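2026-04-18, sim bench notes

Finally back on the Rurnov arm after the mess with the licenses. Ran 24 pick attempts on the long-object set before lunch, all in sim, nothing on the real cell yet. Long stuff is what the packing crew at Burstead hates most (poles, rails, tubes, anything that swings when you turn around with it), so that's what I'm spending my time on!

Today's object was the barber pole. I like it for testing, the stripes make it easy for me to see which way it's turned and the metal cap on the end gives me something to line up on. I had the fingers wide open and the pole sitting a little past them, and I spent ages fiddling with the approach angle from there. Wrist camera view, gray background, clutter on the left side left in: 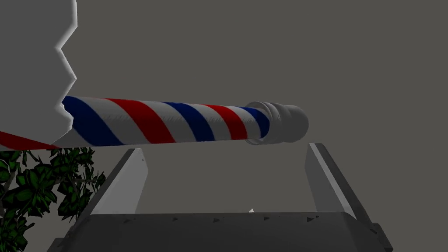

Danica Vukadinović read the draft of this and wrote back that the angle is fine by her but she wants to know who clears the cell when it jams, since on the old Hinds line that job went to whoever was standing closest and it was never on anybody's sheet. She'd like it written into the shift plan before we move anything to the floor.

Fair point, and I don't have an answer. I'd been thinking of it as two people off lifting and onto checking labels, which sounds great until one of them is also babysitting an arm. Nahuel Arancibia thinks jam clearing should be a paid step up with proper training, and I'm with him on that. Need to ask Sonard what their course covers.

Still to do: rerun with the approach 77 mm further back, then try a slower close. Also rename the log folder, it's up to 122 files and they're all called "test".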